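Dresstead Makers Board > Out and About > Open day at the Rugemalira lab, Coston (February)

solderghost
Went up to the robotics open day in Coston so you don't have to. Parking was 7 dollars, the coffee was free, and I'd say both were priced wrong. Anyone else there? I want to compare notes before my opinion hardens.

benchpress_betty
I was at the morning one. Loved it. My kid now wants an arm. I told him he has two.

solderghost
That puts you ahead of me, I got the afternoon slot, when the staff had been answering "will it take my job" for hours and were starting to hope so.

trestosgate_tom
I skipped it. Went to the one in Trestosgate last year and it was a man in a fleece waving a brochure at a fence. Did this one at least move?

benchpress_betty
It moved! Slowly, but it moved. They were having it work around desk lamps and a power strip on a board, and you could walk right up to the rope.

trestosgate_tom
Desk lamps. I can move a desk lamp.

kerf_loss
So can a cat. Getting an arm to do it without dragging the cord along is the hard part, and I say that as someone who spent two years on a packaging line where the robot's whole job was boxes. Boxes are easy. Boxes don't have cords.

trestosgate_tom
Fine, but 200 people in a room to watch it think about a lamp?

kerf_loss
Nobody made you come, and you didn't.

solderghost
I'm somewhere between you two. The guide was good and the talk was too long. She told us they had logged 2,818 tries on tabletop stuff since they moved in, and then she put up a slide of them. All of them, as far as I could tell. But when she quit talking and we crowded up to the table I got interested in spite of myself. I took one picture before a tall guy in a parka became the view.

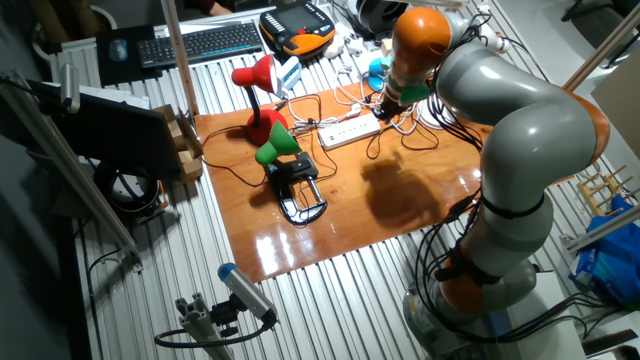

What got me was the cabling. I have been told off on this very board for my cable management – you know who you are – and I would like it noted that professionals also let it hang down the side and hope. I asked if it ever snags. The guide said "less than it used to," and I plan to use that at work.

benchpress_betty
Ha, it was me, and I stand by it. Yours was inside a toaster.

kerf_loss
Straps on the arm, slack where it bends. That's how you do it. Ugly is fine if it doesn't pull on anything.

trestosgate_tom
OK, I like the red lamp. Where's it from?

solderghost
Of all the things to ask. No idea, I'll email them.

benchpress_betty
If they run it again I'd go early. By noon the line was out past the bike racks and they were out of the good stickers.

trestosgate_tom
There were stickers?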